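Progress report to the Khoury Fund
Project: Tidomow, household handling examples
Prepared by: Dehua Luo, collection lead, Gudora
Date: 21/12/2022

Summary

When we wrote to you in September we said the closet tasks would be the easy part of the winter. We would like to withdraw that sentence. The kitchen tasks are finished, the laundry tasks are close, and the closet tasks have taught us a good deal about clothes hangers, most of it against our will.

The target for this period was 300 accepted examples of hanger handling. We have 139. The rest of this report covers where the others went, what we changed, and what we would like to do with the money that is left.

What was collected

An example, for the purposes of the grant, is one full run by a person using the hand-held gripper: reach in, take hold of a hanger, free it from its neighbors, and put it where the task card says. The run is accepted if the wrist camera kept its tracking from start to finish and the reviewer agrees that the person did what the card asked. Both conditions sounded generous when Kumaresan Chettiar wrote them down.

Rejected runs fall into two big piles. In the first, the tracking drifted. Our walls are plain and pale, which looks tidy and gives the tracking software very little to hold on to. In the second, the person took hold of one hanger and left with two. The reviewers argued for most of a week over whether this counts as success plus a bonus. It does not, and the guide now says so.

The hangers themselves

We began with a set of identical hangers, on the theory that the model should learn one thing properly first. It learned it. Then Dirkeo, who run the training on their side, asked for a mix of shapes, and acceptance fell sharply in the first sessions after the change. Slim arms slip behind broad ones, and the hooks go wherever they like. When several hangers of nearly the same color hang crossed, even the person holding the gripper has to stop and work out which arm belongs to which hook. The model, looking at the same view, has our sympathy.

We have kept the mixed shapes all the same. Closets in people's homes look like that, and a model trained on a showroom would be a poor return on your grant.

Changes since the last report

1. The task card now names the hanger to take by its shape ("the slim one with the cutout") instead of by its place in the row. Places in a row stop meaning much once the row has been touched.

2. Collectors close the fingers near the neck, where the hook enters the plastic, and avoid the middle of the arm. Grips on the arm tended to swing the hanger into its neighbors. Approaching a crossed group, with the fingers still open on either side, gives a view like this one:
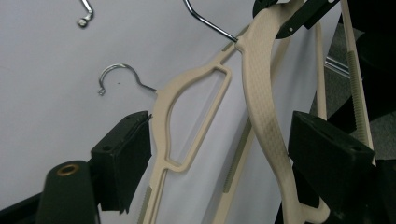
3. Every session opens with 50 seconds of slow movement past something with more detail than our wall, so that the tracking has a fair start. Collectors find this dull. Drifted runs have dropped enough that we are keeping it.

4. Two reviewers now look at each doubtful run separately. They used to look together, and the louder one won.

Problems still open

The fingertips wear faster than planned. Textured plastic is hard on them, and a worn tip changes how a grip looks and how well it holds, so early and late examples from one set of tips do not quite match. We now log each change of tips. We should have done so from the first day, and the older records have a gap that no amount of remembering will fill.

Collectors also get good at the job. Their later runs are quick and smooth and contain almost no corrections, and Dirkeo would like more corrections. Asking skilled people to fumble on purpose produces something closer to theater. Rotating in new collectors works better, though each needs training and costs us a slow first day.

Budget and request

Spending is on plan except for fingertips, which are over, and travel, which is under, the two being close to equal. We ask your permission to move the unspent travel money to pay 60 extra collector hours in the coming period. With those hours we expect to reach the 300, still counting only accepted runs.

Kumaresan will send the updated task cards and the reviewer guide separately. The guide's section on leaving with two hangers is longer than the section on safety, and we are working on the balance.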